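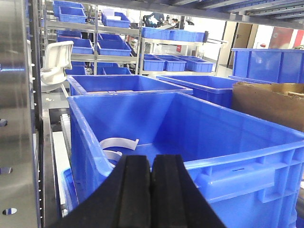

The Doletau open crate is supplied to workshops, stockrooms and school stores that move small and medium goods by hand between shelf and bench. It is a rectangular container with no lid, molded in one piece, and holds some 39 liters when filled level with the rim. The blue version has thick ribbed walls on the outside and smooth walls within, so that light, awkward items such as the curved white strips on its floor can be lifted out without catching. A recessed handle slot is molded into the side. The crate is sold by Vieira to trade and institutional customers only.

Product code: Doletau Open 39
Supplier: Vieira
Lid: not available for this model
Color: blue as standard; gray to order
Minimum order: 5 crates
Guarantee: 2 years

Intended use

The crate is intended for dry indoor storage and for carrying over short distances. It may be used for offcuts, trim, fittings, packaged parts and finished pieces awaiting collection. It is not approved for unwrapped food or for liquids of any kind. Customers who need a sealed container are referred to the Flidness range, which has a clip lid and a drain plug.

Long flexible goods should be coiled loosely before they are placed in the crate. Edging and banding that has been folded to fit may keep the crease, and the supplier does not accept returns of goods damaged in this way.
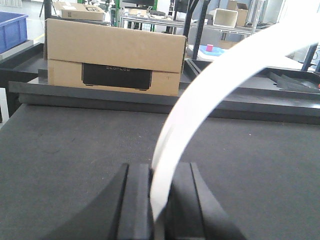 Where several lengths are stored together, each coil should be tied separately and the heavier ones placed at the bottom. Labels are to be fixed to the coil and also to the crate — a crate label alone is often left in place after the contents have changed. Adhesive labels sold under the Endotell name peel away cleanly from the outer wall if removed within a few months. Older labels may need warm water and a plastic scraper.

Stacking and handling

Empty crates do not nest. Filled crates may be stacked on a level floor, provided that the contents stay below the rim and the lowest crate carries the greatest weight. A filled crate that cannot be lifted comfortably by one person should be carried by 2 people or moved on a cart. Crates should not be dragged by the handle slot.

When a crate is emptied for sorting, a fabric-covered table is preferred to a bare one. Small parts are less likely to roll, and the finish of painted or polished pieces is protected. The covering should be brushed before use.
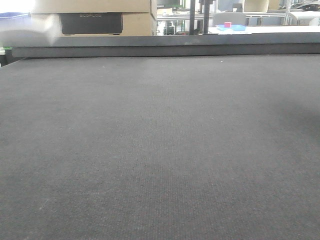 Cleaning

Wash with mild detergent and a soft cloth, then rinse and leave upside down until dry. Solvents, scouring powder and steam must not be used. Light scratches on the inner walls are normal and are not covered by the guarantee.

Orders and inquiries

Orders from schools and public bodies are handled by Yetunde Bashir. Questions about guarantee claims, including cracked rims, should be addressed to Pranab Navaratnam and must include the product code and proof of purchase. Orders for gray crates placed after the end of February will be filled from the next production run. The order desk is closed on Sunday.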